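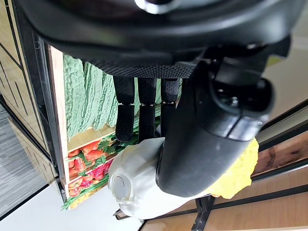

Fig. 1. Toy napa cabbage, white and yellow, held in a black robotic hand.

Week 6 notes: Cabbage, salt and time
Hamidreza Ansari

Okay, so this is the write-up I promised after the session, with the bits I rushed through at the end. If you missed the salting part, read this before you come in, because we open the jars next time and I want everyone to know what they're smelling!

Napa first. It's a softer, wetter leaf than the round green kind, and it gives up its water fast. My grandmother salted hers whole, leaf by leaf, and I still do it that way at home (it takes forever and I love it). For class we chop, rinse, and salt by weight.

The sum, one more time: weigh the cabbage after trimming, then take 2 percent of that in salt. A 2000 gram batch gets 40 grams. Please use the scale. Spoons of salt vary like crazy depending on the grain, and I've ruined more than one jar that way.

What the salt does: it pulls water out of the leaves, and that water becomes your brine. It also slows down a lot of the microbes we don't want, while the lactic acid bacteria that were already sitting on the leaves can put up with it. They eat the sugars and make acid, and the acid is what keeps the whole thing safe and sour. No starter, no vinegar.

Somebody asked why we push the cabbage under the liquid. Air. Mold needs it and our bacteria don't. A small glass weight is great, a folded outer leaf works too, and I've used both in the same jar when I was feeling nervous.

Temperature: cool room, out of the sun. Warm kitchens go quick and the cabbage gets mushy, which is what happened to my February batch last year. Open the lid over the sink once a day for the first week, and put a plate under the jar unless you enjoy mopping.

White film on top is usually a harmless yeast. Fuzzy and colored means the jar goes in the trash, all of it, sorry.

For next time: bring your log sheet with the weights filled in, and read the Dawber handout up to the section on brine strength. Skip the pickle chart, we'll do that together.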